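Station 3, Noltden

The sorting line at Noltden had employed Meinir Watkins for the whole of its manual life. After the conversion she was reclassified from sorter to demonstrator. The pay code changed and the rate did not.

A demonstration consisted of handling cloth with the grippers, one in each hand, until the cell had enough recordings to do it unattended. The target for Station 3 was 362. In July the target for the whole floor had been 73.
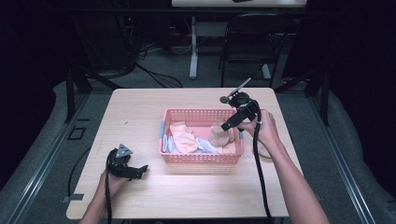
Basket task, Station 3. Right gripper on the beige cloth, left gripper open.

Rhun Kemeys kept the fault log. He wrote it in the centre column of the old shift book, where the names used to go.

"Pads," Meinir said.

"Both?"

"Right's worse. It'll let go of the thin ones."

He wrote: finger pads, right worse, operator's opinion. Then he crossed out the last two words. 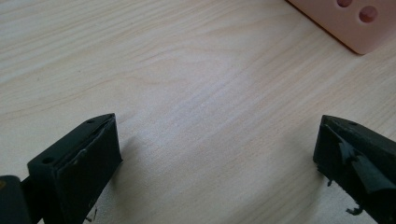
Gripper fingers over the table. Pad material torn on the right finger.

Replacements came from Famuten in packs of 2. Rhun signed for a pack and fitted them at the bench while Meinir flexed her thumb.

"When it's finished learning," she said, "who tells you the pads are gone?"

Rhun looked down the form. There was a field for the sensor code and a field for the date. He filled in the date and handed her the gripper.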